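About Wilside Lot & Plan

Wilside Lot & Plan helps homeowners split, merge and redraw residential lots. We prepare survey drawings, zoning applications and variance requests, and we speak for owners at village hearings. Our office on Alent Street has a staff of four.

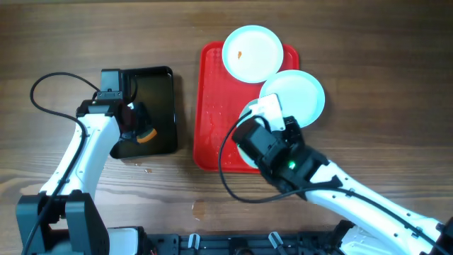

Most applications start with a sketch at our office table. Owners want to know what fits and what the neighbors will see. After that we measure — setbacks, frontage, easements.

We have filed 507 applications, some 117 of them for corner lots. Verstraete Survey does our field work.

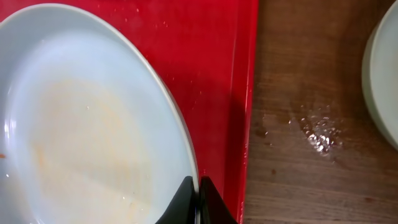

Do you handle lots outside the village?
We take work anywhere in Clidska County, as long as the parcel is zoned residential.

Fees are set before we file and include one hearing. A second hearing is billed separately.

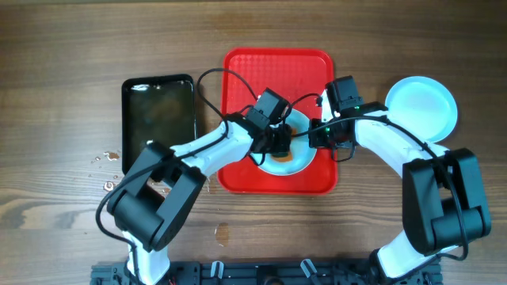 Red tray and light blue plate, Alent Street

Page last updated: April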